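4.2 Naming and renaming after demolition

The two sites discussed in this section were chosen because both had a house pulled down after a killing that was widely reported at the time, and because the lots were later put to different uses. At Harnatside the council bought the property and left it as grass. At Bruvwood a private owner cleared the house and sold the land to a builder. We were interested in what happened to the story of each house once the building was gone, and in whether people living nearby treated the ground itself as tainted.

Interviews were held in May with residents whose homes stood within sight of either lot. We asked open questions and did not bring up ghosts, curses or bad luck unless the resident did so first. Many did. The usual opening was a denial ("I don't go in for that sort of thing"), followed by an account of something that had happened to a cousin, a mail carrier or a former tenant. Folklorists will recognize this pattern. The speaker keeps a distance from the belief while passing it on in full.

At Harnatside the grass lot has kept the name of the house. People give directions by it, and children are told to walk on the other side of the street. Several residents said they had hoped the demolition would put a stop to visitors coming to take photographs. It did so for a while, but the visitors returned once the address appeared in a podcast, and they now photograph the gap. One woman said she would have preferred that the house be left standing and rented to somebody, since a family with a car in the driveway would have made it ordinary again.

At Bruvwood the new building has a different street number and faces the other way. The number was changed at the builder's request. Residents who moved in later often did not know which lot was the one in question, and we heard it placed at 2 different corners. The older residents all placed it correctly. A few of them objected to the change of number, which they saw as a way of cheating buyers, while others thought it was a kindness. The stories told at Bruvwood are shorter and vaguer than those at Harnatside, and the names of the victims have mostly dropped out of them.

Bricks and fittings from both houses are said to have been kept. We could confirm this only at Harnatside, where a door knocker was offered to us for 70 dollars. We did not buy it. The seller had stored it in a shed - never indoors - and would not say why.

4.3 Recordings and transcripts

Interviews were recorded with the consent of the speaker and transcribed in full, including pauses and false starts. Place names other than those of the towns were removed. Audio files are held on a closed server at the Zandura archive, with a second copy at Heo, and were last checked against the transcripts on 2025-01-09.

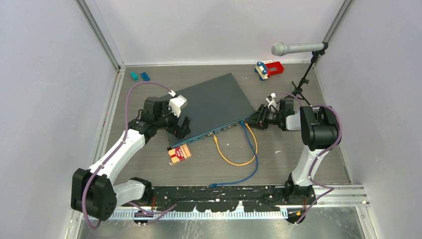 Figure 2. Network switch between two robot arms.

Two speakers later asked for passages to be withdrawn, and these do not appear in the transcripts or in the counts given in the next section. In both cases the passage concerned a living relative of someone involved in the original crime. We have kept the rest of their interviews, which deal mainly with the years after the demolition and with the smell of smoke that each of them reported on the lot in winter.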